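Flurkow Workroom: Surfaces and Color
Gallery page, updated Aug 26, 2021
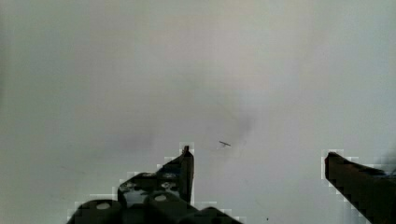

We went with gray in the workroom after using a bright white finish for years. White showed every pencil mark and threw a lot of glare in the afternoon. The gray we have now is pale and plain, and it changes more with the light than we expected from the sample card. Across a single stretch it goes from a light silvery gray to something cooler and a bit greener, with a faint blue on the right-hand side. There is no pattern in it and no seam showing, so small parts are easy to find when you put them down.

Picking the color

The first two cards we brought home were from Zarel. One was too dark for close work and the other turned pink under the ceiling lights. The one we ordered came from Vidari, stock number 3424. It looked dull in the store. In the room it looks fine, and it goes with the shelving we already had.

If you are choosing a gray, leave the card in the room for a full day. Look at it in the morning, then again with the lights on. Ours looked like three different cards. Lay it flat, too, if the finish is going on something flat. We had ours taped to the wall for a week in February and got used to a color that was a little off from what we ended up with.

Cost and order

The whole order came to $859 with delivery. That included the edging and a spare piece, which we keep behind the door in case of damage. The first delivery had the wrong edging in it, and the exchange took 9 days. We kept using the old setup in the meantime.

Cleaning

Warm water and a drop of dish soap, then a dry cloth. We stopped using spray polish in this room. It left streaks that only showed up from one side, usually when the lamp was on. Ink should be wiped up right away. Dried glue comes off with a plastic scraper if you go slowly. Metal scrapers stay in the drawer.

Lighting

The ceiling fixture is the same one as before. We changed the bulbs to a neutral white, and that took most of the yellow out of the room. There is a clamp lamp for evening work. Pointed straight down it makes a bright patch, so it is usually turned toward the wall.

Storage in the room

Small parts go in shallow trays, sorted by size. Paper and card stock are on the lower shelf, lying flat. Hand tools hang by the door. Anything that has not been used in 2 years gets moved to the garage shelves or given away.

Still to do

The baseboard needs a second coat. The strip by the window was never trimmed to length and catches on sleeves. We also want a longer cord for the lamp.

More galleries
Flurkow Hallway
Flurkow Kitchen Shelves
Sorensen Street Garage
Back to all rooms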